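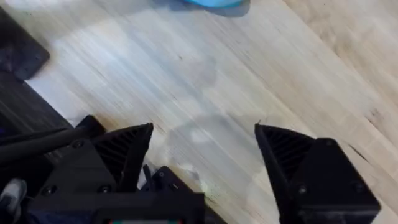

The Great Pencil Case Refill

Supply season has come around again, and Neelam Upadhyay and I have been up to our elbows in pens since Saturday morning (with a long stop for tea, I should admit). The Ullow Street store room had 738 pencils left over from the spring, and we'd love to see every one of them in a child's bag by the first week of school.
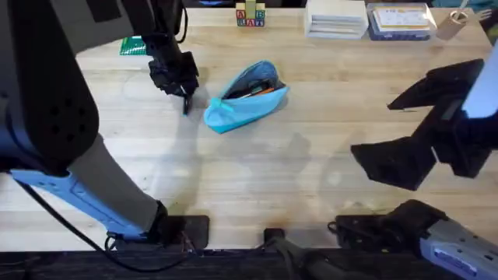
Filling a case well takes more thought than you'd expect, and Neelam has her own firm ideas on it. She likes the pencils to go in first, all facing the same way, and the pens after that. The blue case on the table has its zipper open and an orange one poking out among the rest, and that bright sort of color is just what the little ones reach for – so please do keep the bright ones coming!

We are also hunting for alphabet blocks for the reading corner at Plastow Hall. Old sets are welcome, even if a letter or two has wandered off over the years.

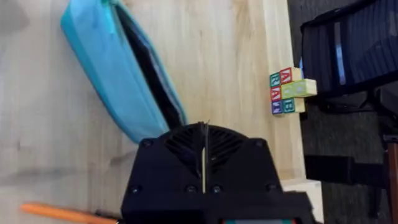

Turquoise pouch and alphabet blocks, ready for the reading corner.

Pallavi Shukla has kindly offered to pick up donations from anyone on the Thakur Road side of town, so do give her a wave if you'd like a bag collected.
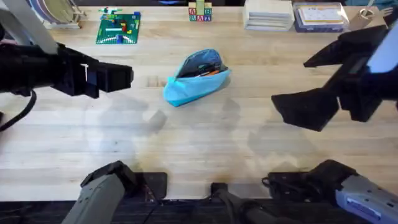 We still need 100 cases before we can call the job done, and they needn't be new or fancy. A plain fabric one like the turquoise-blue case in the middle of the table suits us very well, and fabric is kind to a crowded backpack. Drop yours in the box by the side door any evening before six, and stay for a cup of tea if you have the time.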